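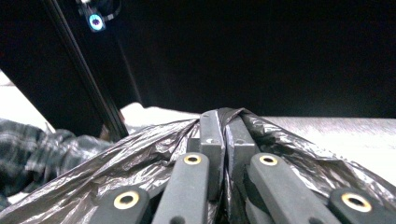 黑色垃圾袋,整理开始前先备好

演唱会周边、唱片和旧娱乐杂志怎么收?我的一点土办法

8月5日更新,补了一段关于灯牌电池的

我追 Peno 这个乐队追了17年,家里攒下来的东西可想而知:唱片、海报、手幅、荧光棒、票根、杂志,还有一件签过名的T恤,洗也不敢洗,穿也不敢穿。去年搬家的时候我一边打包一边骂自己,搬完又去 Nimell 唱片行抱了一摞回来……人嘛,就是这样。

后台老有人问我这些东西到底怎么放才不坏、不占地方,干脆一次写完。都是自己折腾出来的,有的走过弯路,大家挑着用吧。

先扔再收

我知道"扔"这个字对粉丝来说很难听,可是真的,先扔!过期的应援贴纸、干掉的荧光棒、快递盒、塑料卡套里发黄的那些,全部先进袋子。我的规矩是一次只理一类东西,今天理纸的就只理纸的,不然理着理着就坐在地上看起2月那场的歌单了,一下午没了。

犹豫的东西别硬扔,单独放一个纸箱,封口写上月份,过半年再打开看。我上次打开的时候,里面有一半东西完全想不起来是哪场的,那就可以放心送人了。重复的小卡可以去群里换,顺丰到付大家都懂。

荧光棒和灯牌,收之前一定把电池抠出来。我有一块 Wirnico 巡演的灯牌,就是忘了抠电池,漏液漏得触点全绿了,拿棉签蘸白醋擦了好久才亮。电池仓空着放,旁边贴张小纸条写清楚要几号电池,下次出门前不用拆开来看。废电池别跟垃圾混着丢,小区一般有回收盒。

唱片要竖着放

黑胶千万别平摞!平摞着放,底下那几张迟早会变形。竖着,像书一样,不要塞太紧,能轻轻抽出来就行。架子歪的话两头用书立顶住。我最宝贝的一张是1977年的老压片,二手收来的,封套边都磨毛了,我给它套了一个外袋,内袋也换成了防静电的那种。

外袋我用的是 Ginting 的,谈不上多高级,就是开口朝上那边剪得齐,不刮封套。要注意内袋的开口和外封套的开口错开90度,这样灰不容易进去,唱片也不会一抽就滚出来(我滚出来过,心脏停了一拍)。

擦唱片用碳纤维刷,顺着纹路转,别用纸巾,别用眼镜布,别用嘴吹。CD反过来,从中心往外直着擦。还有,离暖气和西晒的窗户远一点,夏天车里更不能放。

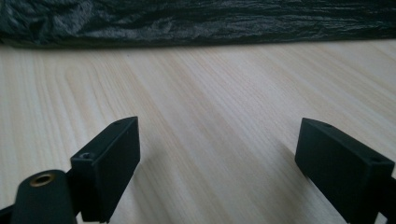 浅色木桌面,理海报时我喜欢用这样的台面

海报和手幅

纸的东西怕三样:潮、晒、胶带。胶带最可恨,当年我用透明胶把海报贴在宿舍墙上,揭下来的时候四个角全没了。现在我只用低粘的美纹纸,先在裤子上粘一下再贴,粘性刚好。要是已经有旧胶印,可以用吹风机低档远远吹一会儿,软了慢慢揭,铜版纸的不要吹太久,会起泡。

卷着的海报想压平,别反着卷!反卷容易出折痕。摊在干净的桌上,上下各垫一张白纸,四边压几本厚杂志,放两三天。桌面提前擦好晾干,一滴水就能让铜版纸粘住。长期存的话我建议还是松松地卷,套进硬纸筒,外面写名字。我原来没写,找一张得倒出来五六筒,气死。

手幅如果是布的,翻到背面垫一块布低温熨,印花那面绝对别碰熨斗。透明PVC的就夹在文件册里,中间隔一张硫酸纸,天热了不隔纸会粘在一起。

票根褪色的问题

热敏纸的票根会自己变白,这个拦不住。拿到手当天就扫描或者拍一张,然后放进不含PVC的相册页,避光。我以前拿塑封机去过塑,结果一过热,整张票全黑了,座位号都看不见了!大家不要学我。

彩印的纪念票好办很多,塞进卡册就可以。我按年份放,同一年里面再按城市,翻起来特别有感觉,朋友来了都能翻半天。 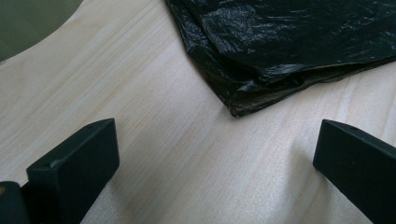 旧杂志和剪报

杂志是最重最占地方的。我高峰的时候大概有1000本,娱乐八卦周刊居多,哪个明星结婚哪个乐队吵架,封面上全是大字。后来我狠狠心,只整本留了有专访的,其他的只剪需要的那几页。

剪报用裁纸刀加钢尺,别用剪刀,剪刀剪长边一定歪。裁的时候下面垫切割垫,从书脊那头往外拉刀,力气轻一点多走两遍。剪下来的页子在角上用铅笔写刊名和日期,圆珠笔会透到背面。旧新闻纸特别酸,跟好的纸放一起会把旁边的染黄,所以要单独一本,或者用无酸纸隔开。

如果杂志已经有霉味,先拿到阴凉通风的地方一页页撑开晾一天,再跟一小包小苏打一起放进密封箱里闷几天,小苏打不要直接撒在纸上。有霉斑的就别救了,跟其他的隔离开,不然一箱都完蛋。

签名T恤怎么放

油性笔签的字不能洗,这个没得商量。要是没有明显的汗渍,就挂着通风一晚上,然后平铺,签名上面盖一张无酸纸,再松松地折,不要让折线压到字。樟脑丸别直接碰布料,我用的是小布袋装的雪松木块,味道也好闻。想挂墙上的话选带深度的画框,玻璃选防紫外线的,布面别贴着玻璃。

箱子和防潮

箱子我统一买一个尺寸的,颜色随便,尺寸一定要一样,不然摞起来东倒西歪。最底下一层离地5厘米,用几块垫脚就行,拖地的水不会渗进去。每箱丢两包干燥剂,会变色的那种,变了就换。梅雨天我会把除湿机推到柜子前面开一晚上,第二天水箱倒出来满满的,看着还挺解气。

箱子外面贴清单,写类别就好,别学我以前一件一件写,写到手酸。顺手把值钱的那几件拍个照存到云盘里,唱片连着版号一起拍,以后想转手或者想跟人炫耀都方便。

下一篇想写耳机和旧磁带机的清洁,磁头那块我还在试用什么棉签不掉毛,有好用的牌子麻烦留言告诉我!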